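A September Afternoon at the Getberg Wool Mill Open Day

We had been meaning to get over to Getberg for the mill's open day for years, and every September something got in the way (a cold, a cousin's wedding, the car). This year the weather was soft and gray and there was nothing on the calendar, so we packed sandwiches and set off from Hadmont right after breakfast. It is 60 miles if you take the river road, which I always do, even though the highway would be quicker and has a better place to stop for coffee.

The mill sits at the bottom of Chmielewska Street, a long brick building with tall windows and a yard where the wagons used to unload. Parking was in the field across the way and cost nothing. Inside the door you get a paper map and a little sticker for your coat, and then you join whichever tour is about to leave. Ours had 28 people in it, and I was glad I'd worn flat shoes, because there are a great many stairs!

We started at the top with the sorting room, where the fleeces are graded by hand on slatted tables. The smell is wonderful if you like sheep and I suppose less so if you don't. Then down to the carding floor, where the noise is something else entirely. Our guide had to shout, and even so I only caught every third word, but I could have watched that thin gray web of wool come rolling off the drums all day long.

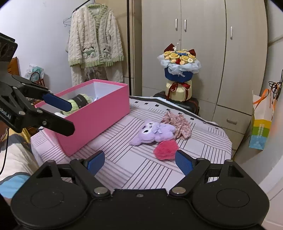 Can you buy yarn at the mill on the open day?

The shop is open from ten until four, and it sells everything the mill spins, including odd lots and ends of cones at a lower price. Bring cash for the odd lots, as the card machine is only at the main counter.

I will confess I spent longer in the shop than on the tour. The line they call Jimovell is the one to look for, a springy two-ply that comes in the sort of muddy greens and browns my mother would have loved. I came away with enough for a cardigan and then went back for another skein, just in case, since my sleeves always run long.

Lunch was in the old boiler house, soup and a roll or a slice of pie, and the line moved along nicely. The walls are hung with photographs of the mill through its 129 years, and I got talking with a lady at our table whose grandmother had worked the looms. She told me they all learned to read lips over the racket, and kept it up at church.

The dye house was the last stop, and it is only open until three, so go there earlier than we did. We had to hurry through it. Next year I'd like to see it properly, and I'll leave the sandwiches at home and have the pie.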